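Dagdag blocks: read me first

Hi, I'm Parvathi Varghese and I look after this little set of notes and photos on toy blocks and how they get grouped on a table. Version 3, and I've finally sorted the colour names!
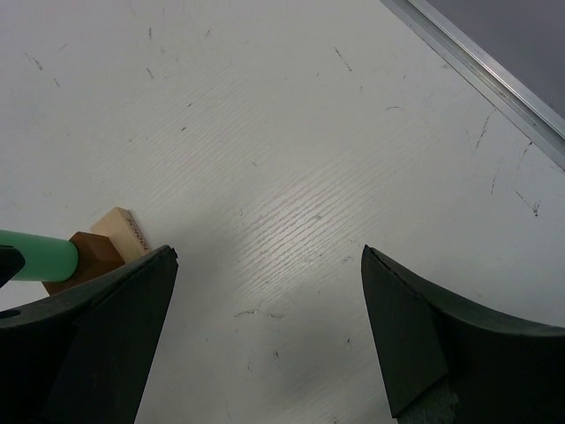 Do I need to keep the folder names as they are?
Please do, the index file looks them up by name.

I've stuck to plain names like "green cylinder" so searching stays easy (my old labels were a dog's breakfast).
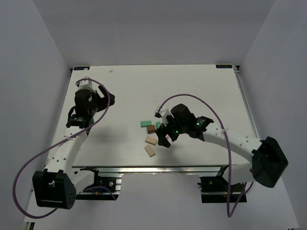

Five toy blocks on the white tabletop.

Spotted a wrong label? Send me the file name and I'll fix it.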